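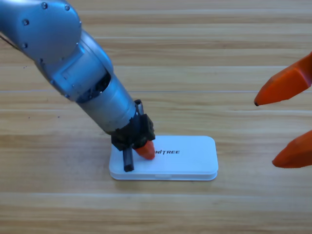
Plurkitz publica ficha técnica para arrumação de material de escrita em estojos rígidos

Mornby, 14 de outubro de 2022 - A Plurkitz, empresa de organização de material escolar e de escritório, publica hoje a ficha técnica Brekov, um documento de 10 páginas sobre a arrumação de lápis, canetas, marcadores e borrachas em estojos rígidos de tampa articulada. A ficha aplica-se a postos de trabalho partilhados, salas de aula e salas de formação, e substitui a folha de instruções que acompanhava as entregas da empresa até agosto.

O documento fixa uma sequência de arrumação, as zonas do estojo atribuídas a cada tipo de peça e os critérios de fecho. Inclui ainda um anexo sobre a superfície de trabalho e outro sobre a conferência no final de cada sessão. Não recomenda marcas nem modelos. Abrange qualquer estojo de duas partes, com base em tabuleiro e tampa, desde que o comprimento interior útil não seja inferior a 200 mm. Os estojos de tecido, os rolos com presilhas e os copos de secretária ficam fora do âmbito.

Âmbito e origem

A redação da ficha decorreu no projeto Bakhtiari, que a Plurkitz mantém em Mornby desde a abertura do seu serviço de apoio a escolas. O projeto acompanha 127 salas, todas com estojos guardados em prateleira comum e distribuídos no início de cada sessão. Os registos de devolução dessas salas serviram de base à classificação dos defeitos de arrumação.

O defeito mais frequente nos registos é a tampa mal assente por sobreposição de peças junto à charneira. Segue-se a colocação da borracha por cima dos lápis, com o mesmo efeito no fecho. Em terceiro lugar surge a peça deixada fora do estojo, quase sempre um marcador destapado cuja tampa ficou noutro ponto da mesa.

A folha anterior tratava apenas da ordem das peças. Não indicava onde colocar a borracha nem o que fazer com os marcadores de corpo mais largo, e deixava a verificação do fecho ao critério de cada utilizador.

Preparação da superfície

A arrumação faz-se sobre um tampo plano, desimpedido e seco. O estojo é pousado ao centro, com a charneira paralela ao bordo da mesa e do lado oposto ao utilizador. Abre-se por completo, de modo que a tampa fique deitada atrás da base. Uma tampa mantida na vertical tende a cair durante a colocação das peças, sobretudo nos modelos de plástico leve.

As peças por arrumar ficam de um e de outro lado do estojo, deitadas, sem se tocarem. Os marcadores são tapados antes de qualquer outra operação. Os lápis com a ponta partida são separados para afiar e só entram no estojo depois de limpos. Aparas e pó de grafite são retirados do tabuleiro com um pano seco.
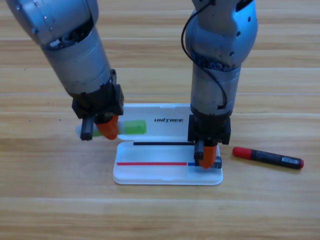

A borracha pode ficar na tampa enquanto se arruma a base?

Durante a arrumação pode ficar pousada na tampa aberta, mas passa para a base antes do fecho, encostada a um dos topos do tabuleiro.

Sequência de arrumação

A ficha Brekov divide o tabuleiro em faixas longitudinais. A faixa traseira, junto à charneira, recebe as peças mais finas: canetas de corpo estreito, lapiseiras e minas em tubo. A faixa central destina-se aos lápis, incluindo os bicolores. A faixa dianteira fica reservada aos marcadores e às canetas de corpo largo.

A colocação começa pela faixa traseira e avança na direção do utilizador. Cada peça é assente paralela à charneira e empurrada até tocar na anterior. Não se admitem peças em diagonal. Quando o comprimento de uma peça excede o do tabuleiro, a peça é excluída do conjunto e guardada à parte, mesmo que o estojo feche com ela inclinada.

As pontas dos lápis ficam todas viradas para o mesmo lado. Nos bicolores, afiados nas duas extremidades, a ficha prevê uma folga entre cada ponta e a parede do estojo. Se a folga não existir, aceita-se o uso de um protetor na extremidade mais próxima da parede.

Os marcadores entram em último lugar. Em estojos baixos só se admite uma camada, e um marcador de corpo mais alto do que o rebordo do tabuleiro deve ser testado isoladamente: coloca-se na faixa dianteira, baixa-se a tampa e verifica-se o contacto em todo o perímetro. Se a tampa oscilar, o marcador não pertence àquele estojo.

A borracha ocupa o espaço livre num dos topos. Deve ficar assente na face maior e não pode servir de calço. A ficha desaconselha o contacto prolongado entre a borracha e peças de plástico translúcido - alguns compostos deixam marca na superfície - e propõe uma tira de papel entre ambas quando o estojo fica fechado por períodos longos.

Manuseamento a duas mãos

Um capítulo da ficha trata da recolha simultânea de peças dos dois lados do estojo. O procedimento reduz deslocações laterais, mas exige alternância na fase de colocação: enquanto uma peça é assente no tabuleiro, a outra permanece segura fora do perímetro do estojo. A colocação simultânea é admitida apenas em faixas diferentes.

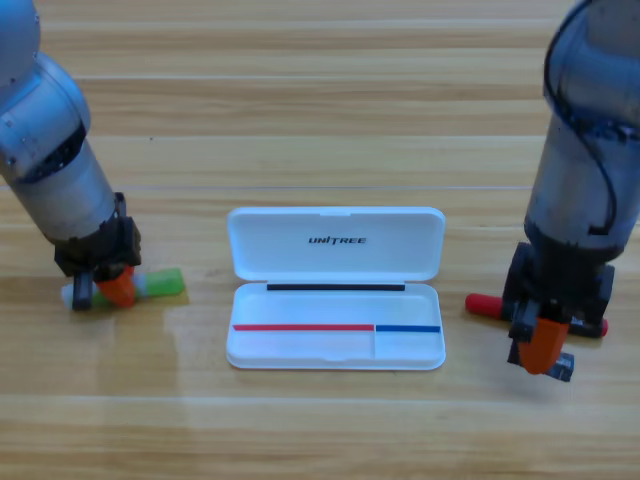

Estojo aberto ao centro do tampo, com um marcador de cada lado

A preensão faz-se a meio do corpo da peça. Nos marcadores, segurar pela tampa é a causa mais comum de separação entre tampa e corpo durante o transporte, e a ficha exclui essa forma de preensão em todas as fases. A peça é levantada na horizontal, levada até à faixa correspondente e pousada com as duas extremidades ao mesmo tempo.

Para utilizadores canhotos, a ordem das faixas mantém-se. Altera-se apenas o lado para onde apontam os lápis, que pode ser invertido desde que a regra seja igual para todos os estojos da mesma prateleira.

Fecho e verificação

O fecho faz-se com pressão repartida pelos dois cantos dianteiros da tampa. A pressão num único ponto pode produzir um encaixe parcial, difícil de detetar à vista nos modelos em que a junta corre abaixo do bordo. A verificação consiste em passar um dedo ao longo da junta e em inclinar o estojo ligeiramente para cada lado. O deslizamento das peças no interior é aceitável. A abertura da tampa durante a inclinação obriga a repetir a arrumação desde a faixa dianteira.

Os estojos fechados são guardados na horizontal, com a face impressa ou etiquetada para cima. O empilhamento é permitido até à altura da prateleira, sem objetos soltos entre unidades.

Aplicação

A ficha entra em vigor com a publicação e acompanha todas as entregas da Plurkitz a partir desta data. As salas do projeto Bakhtiari recebem uma versão plastificada para afixar junto à prateleira. No total serão distribuídos 3044 exemplares impressos. Não está prevista a recolha da folha anterior, que pode continuar a ser usada para consulta da ordem das peças, sem valor para a verificação do fecho.

As entidades que já utilizem outra divisão do tabuleiro podem mantê-la se cumprirem os critérios de fecho. Nesse caso, a Plurkitz pede que a divisão adotada seja indicada por escrito na etiqueta da prateleira.

Uma adenda sobre estojos com tabuleiro interior amovível encontra-se em preparação. Até à sua publicação, esses modelos devem ser arrumados com o tabuleiro amovível retirado.

Sobre a Plurkitz

A Plurkitz tem sede em Mornby e presta serviços de organização, reposição e documentação de material de escrita a escolas, centros de formação e escritórios. O seu catálogo documental compreende fichas de arrumação, etiquetas de prateleira e folhas de conferência.

Os pedidos de exemplares da ficha Brekov e os esclarecimentos à imprensa são tratados pelo serviço de documentação da empresa, em Mornby.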